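4th August

Spent most of the morning on the drinks table for the open afternoon, and I'm glad I did it before anyone else got in. Ánh wants it by the window, Mojtaba wants it by the door so people don't wander through with full cups. Door won.

The oak table is fine as long as we keep the black cloth hung behind it, because the foam letters really do show up better on black than on that pale grey wall (sorry, Lesia, I know you liked the grey). Two of the letters keep peeling off. I've gone over them with the fabric glue and will look again after lunch - if they drop again I'll stitch them.

Cups: we have 23 saucers and rather more cups than that, so somebody please check the Comora box upstairs. Anju thinks the rest went there in April.

Cold drinks next to the hot ones, same table, so there's one queue and one place to mop. I had a go at laying out one end, a cup on its saucer with a bottle beside it, and I like it!
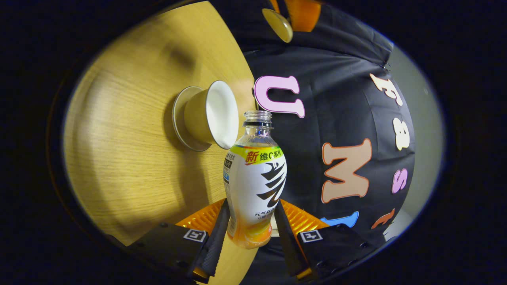 Do the saucers need to go out at all? Only for the tea and coffee, and anyone on cold drinks can take a plain cup from the stack.

Still to do: napkins, a bin for the empties, and a second cloth for spills. Ankit is bringing the urn down at four.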